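Home | Talks | Notes | Links | Contact
Print this page | E-mail this page

Is an old computer worth keeping? Speaker notes, Kaststead library evening
Murali Kurian

Start at 7 p.m. Let Francine Wong do the welcome, then straight in. Leave the slides up while people find chairs.
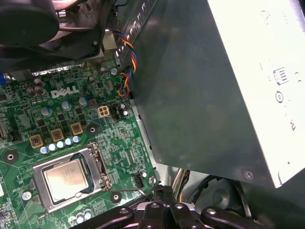
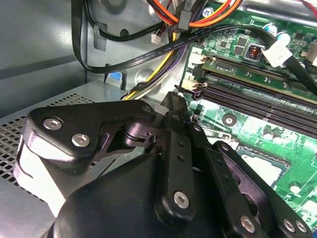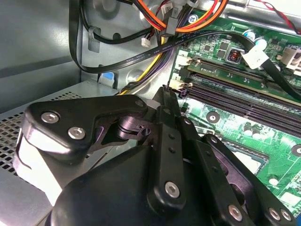 Inside a desktop computer, three views.

Page last changed: September

Opening. Ask who has a dead or slow computer in a cupboard. Wait for the hands. Then ask who kept it for a good reason.

The claim I want to pick at: "keeping it going is always greener and cheaper." I've heard it from people I like. I'm not convinced by the "always".

Money first. Sharada Mathew was quoted $200 to revive a desktop she paid $800 for. Sounds like a bargain until you ask what it's worth now, and the shop didn't want to say. Tell the Linell story here if the room is warm, skip it if not.

Power. An old desktop left on all day as a "home server" costs real money. People never put a meter on it. I did, for a month, and stopped boasting about mine. Don't quote my bill -- somebody will argue about tariffs and we'll lose ten minutes.

Green claims. Most of the harm is in the making, we're told, so longer use is better. Fair enough, as far as it goes. But a machine in a cupboard isn't being used. Ask what the Ruvirico leaflet means by "diverted from landfill". Diverted where? I wrote to them twice and got the same leaflet back.

Donating. Thomas Ferri's school was offered some 700 old machines and took six. Pause on that. The rest were too slow, or had no chargers, or came with passwords on them. Giving away a problem is still giving away a problem.

Security. Keep it short. If the software no longer gets updates, don't do your banking on it. The Kurup people will say their add-on fixes this. Ask them for how long, and who checked.

What I'd do. Get your photos off, wipe the drive, decide within the month. If you wouldn't pay for it at a garage sale, don't pay to repair it.

Questions. Lakshmi Gounder has the roving mic. If asked which brand to buy, decline. Chairs back against the wall by 8:30 p.m.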